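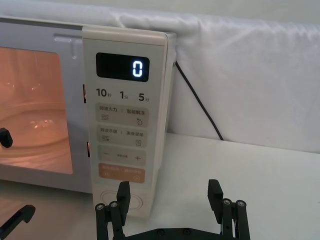 CLUMANO, 15 June 2020

Clodeck Two-Arm Bench Cell: Microwave Station
Setup, routine care and finger replacement

The Clodeck cell is a pair of table-mounted arms with black parallel grippers, sold for repeat work on household appliances. This page covers the microwave station: door opening, key presses and door closing. For the drawer and kettle stations, see their own pages.

What comes with the station

Left and right grippers, fitted
Spare finger set, one per side
Linkage screws, bag of 12
Viltex backdrop cloth, white
Wrist camera bracket and cable
Hex keys and thread locker

The microwave is not included. Any countertop model with a push-to-open door will work as long as the release can be reached from the front. Models with a pull handle need the hook fingers, sold separately.

Placing the appliance

Clear the table and wipe it down. Set the microwave toward the back with the door facing the arms and the front edge parallel to the table edge. The distance from the front of the table to the door should be 172 mm plus the depth of the gripper. Use the printed gauge in the box, not a tape measure.

Hang the backdrop before you teach any points. Wrinkles are fine, but the cloth must not hang over the top of the appliance or block the vents. Run the power cable out behind the casing and away from the arms, and leave enough slack that the oven can be lifted straight up for cleaning.

Plug in the oven and wait for the display to settle. The ovens we use in the shop rest at a single 0. If yours shows a clock, put that in the station settings or the camera check will stop the run.

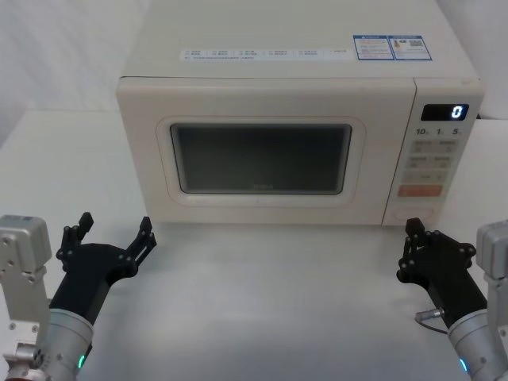

By Kokkonen Bench Support

Starting position

Both grippers should be open and low in front of the appliance, one toward each corner, with nothing on the table between them. Check that the indicator on each wrist is lit. If one stays dark, power down and reseat the connector at the side of that gripper before you look at anything else. Most of the dead wrists sent back to us had a connector that was not pushed all the way in.

The cable at the gripper should hang in a small loop. Do not tie it tight to the wrist. A tight cable pulls on the connector each time the wrist turns, and it will work loose again.

Teaching the door release

Teach this point with the arm in slow mode. Bring the right gripper up from below and let the fingertips meet the release near its center. Push until the latch lets go, then back off and save. Save the approach point as well. Keep the left gripper clear of the door swing while you do it.

Teach the start key next and the plus and minus keys last. Soft keys need very little travel. Lower the press force if the key film starts to show a dent.

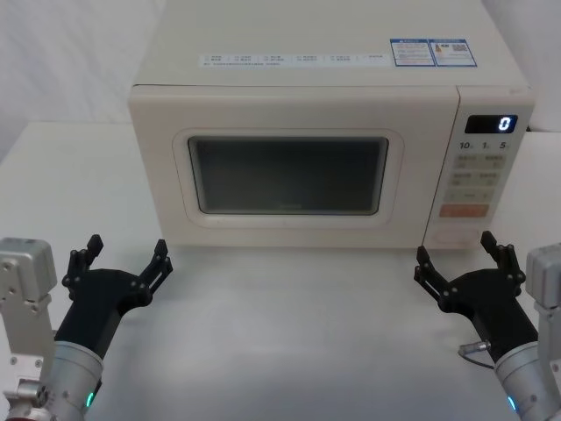
Run the taught points at slow speed 3 times and watch the lower edge of the control panel. The fingers pass close to it on the way up. Touching is allowed at the release point only. If a finger rubs anywhere else, raise the approach point and run it again.

Routine care

Every day: wipe the fingertips and the table. Open and close both grippers with the arms still and listen for clicking.

Every 200 door cycles: check the linkage screws on both grippers. They should be snug, and the links should still swing freely. Look at the fingertip edges for rounding.

Every month: take off the base cover, blow out the dust and put one drop of light oil on each pivot. Wipe off what runs out. Oil on the fingertips will leave marks on cream plastic that are hard to remove.

Replacing a finger

1. Open the gripper all the way and switch off the arm.
2. Take out the screws at the top of the links. Keep them in a dish.
3. Lift off the old finger and clean the link ends.
4. Fit the new finger with the pad facing in.
5. Put a little thread locker on each screw and tighten by turns.
6. Switch on, home the gripper and teach the door release again.

Do step 6 even if the new finger looks the same as the old one. Change left and right fingers together on the same gripper.
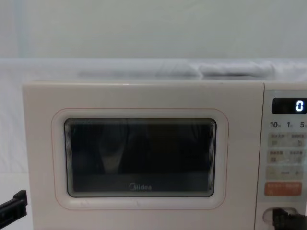 A customer wrote to us in February that the release point had drifted after 1,442 cycles, that a new finger pair had not cured it, and that the oven had been creeping back on the table the whole time. We now pack non-slip feet with the station. Older kits can have them on request. Stick them under the front of the oven only, then check the gauge distance again.

Parts and service

Finger pairs, screws and backdrop cloths are kept in stock. When ordering, give the serial number on the arm base and say which side you need. Wrist connectors are fitted at our shop and are not sold as loose parts.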